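Reference > Household textiles > Folding methods

Gate fold (towels)
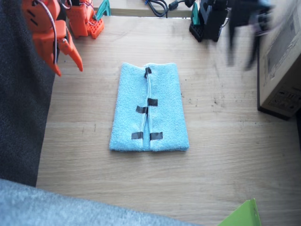
The gate fold is a method of folding a flat textile in which both long edges are brought inward to meet at the center line. It gives two layers over most of the width and leaves an open seam on the upper face. In terry cloth the looped pile keeps the halves from sliding, but the seam seldom closes evenly — on a light blue towel folded into a tall rectangle, the lower edge separates into two short flaps and spreads slightly wider than the top. Strips of black tape may be set on or beside the seam. A second fold across the width hides the opening and is usual before shelving. The Clomier handbook lists the gate fold as one of 14 basic folds and advises against it for stacks stored on edge.

Filed under: Folds and creases, Linen care

Contact the editors | © Clomier Reference | Back to top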